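Planodo Help Desk
Ticket 441
Product: Draston laundry closet kit (long poles by Stumov)
Opened by: Dexter Nguyen-Tran
Subject: Shelf keeps sinking on the left side
Status: Closed

Sunday, 9:40 am

Hi there! So I put up the Draston kit in our laundry closet last weekend, the one with the two long white poles that wedge between floor and ceiling and the shelves that clamp on in between. It looked great for a day and a half. Then the top shelf started going down on the left. Slowly! You don't see it move, you just go in for a towel and the detergent has slid over to the wall again.

Things I've tried already, so you don't have to send me the list:

Tightened the left clamps. Held overnight, then sank again.
Took everything off except the towels. Still sank, maybe a bit slower.
Swapped the left and right clamps. The left side still sank, so I don't think it's the clamps.
Wiped down the pole with dish soap and water and let it dry. This one felt promising and did nothing.

The closet is in an old apartment in the Mwakalinga building, if that matters. The floor is tile and the ceiling is that bumpy stuff you can't paint without making a mess. The shelves are 16 inches deep and I've got the usual on them: towels, two baskets, the iron, a big box of powder.

What am I missing?

Sunday, 2:15 pm, reply from Planodo support

Hi Dexter, thanks for writing in and for trying the clamps on both sides first. Could you tell us:
1. Is the shelf sliding down the pole, or is the pole itself moving?
2. Are both poles the same way up? The logo end goes to the ceiling.
3. What is the height from floor to ceiling, measured at each pole?
Please take the load off the top shelf until we've sorted this out.

Sunday, 5:30 pm

OK, load is off (the iron is living on the dryer for now). I did the masking tape thing, one piece on the pole right under the clamp and one on the wall at the same height, and left it with a basket on the middle shelf for a few hours. The clamp hasn't budged from its tape. But the tape on the pole is now lower than the tape on the wall! So the whole pole is creeping down, shelf and all. I never would have guessed that, I was so sure it was the clamps.

Heights: 208 cm at the right pole. The left one I measured three times and got a hair more each time, because the tape measure kept catching on the bumps. Sorry it's in centimeters, the only tape I could find has inches on the side that's worn off.

As for which way up, I had no idea there was a way up. The right pole has its logo at the ceiling. The left one had it at the floor, behind the hamper, which explains why I never saw it. Does that really make a difference? They look the same to me at both ends.

Monday morning, reply from Planodo support

It does make a difference. The spring is set into the logo end. With that end on the floor the pole will stand up fine, but it settles as you add weight and the whole thing creeps down. Please take the left pole out, turn it over, and fit it again. Give the foot two full turns after it touches the tile. Could you also tell us how many logo marks it has, so we can check which version of the pole you have? There's an older one with a single mark.

Monday, 7:50 pm

Took it down! Easier than going up, you just unscrew the foot and catch it. Mine's the one with two marks, small gray ones next to each other. They wrap partway around, so if you're standing on the wrong side you could easily miss one.

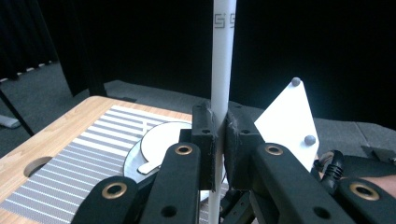

Long pole, right way up, gray S marks near the top

I looked it over for dents while it was out of the closet and ran my hand down the whole thing, and it feels fine. The rubber pad at the floor end had a flake of old grout stuck to it, so I picked that off and scrubbed the tile too. Then I put the pole back with the logo at the ceiling and did the two turns. It's noticeably stiffer, I can lean on it a little now and it doesn't give.

Fresh masking tape is on. I left the baskets off and put just the towels back for tonight.

Tuesday, reply from Planodo support

Two marks is the current version, so your clamps and pads are the right ones and you don't need any new parts. Please leave it with the light load for a day, then load from the bottom shelf up. The limit for each shelf is 30 pounds.

Wednesday, 6:20 pm

Tape hasn't moved! I put the baskets back this morning, then the iron, and the detergent last because I was nervous about it. Everything is still lined up and the box is staying where I put it.

One request for whoever does the instruction sheet: step four shows the pole lying on its side with no logo on it at all. An arrow on that drawing would've saved me a weekend. You can close this one. Thanks for the help!

Dexter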